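# Chapter 4. Choosing a Hand-Held Gripper Kit

In this chapter we study kits which let a person collect grasping data by hand, without a robot arm. Our main case is the Kavow kit, offered by the company Tollelell. We compare its price, its weight and its service terms with the older Cheng kit.

The task used in the chapter is simple: small household items lie on a bed, and the operator must put them into a clear box.

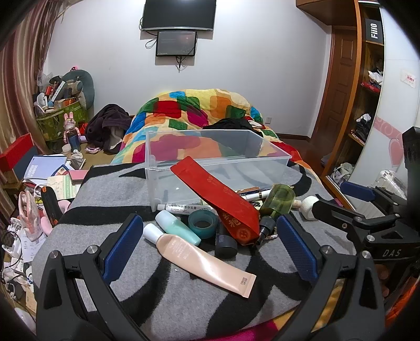 *Figure 4.1. Jaws open over the items, with the storage bin behind.*

The test center in Vondelthorpe made 227 trials with the Kavow kit, in 20 homes. Of these trials, 135 were finished at the first attempt. Tubes and bottles gave the best results. Flat objects, such as pens and envelopes, were more difficult, and Section 4.3 explains how the pad surface influences this. The reader should also note that the rental price covers 31 days, and that spare pads are ordered separately. 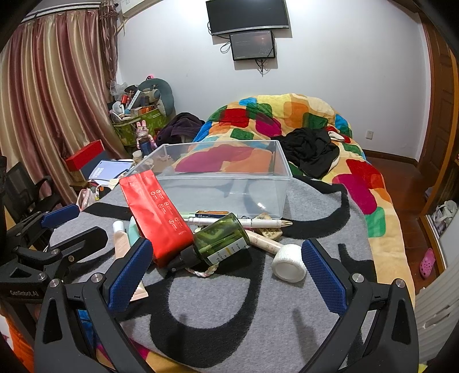 **Can one person use the kit without training?**

Most people can begin after reading the short guide, but the supplier recommends one practice session before the data are kept.

## 4.1 What the Offer Includes

The basic offer contains the gripper, a charger and one set of pads. The extended offer adds a carrying case and a second set.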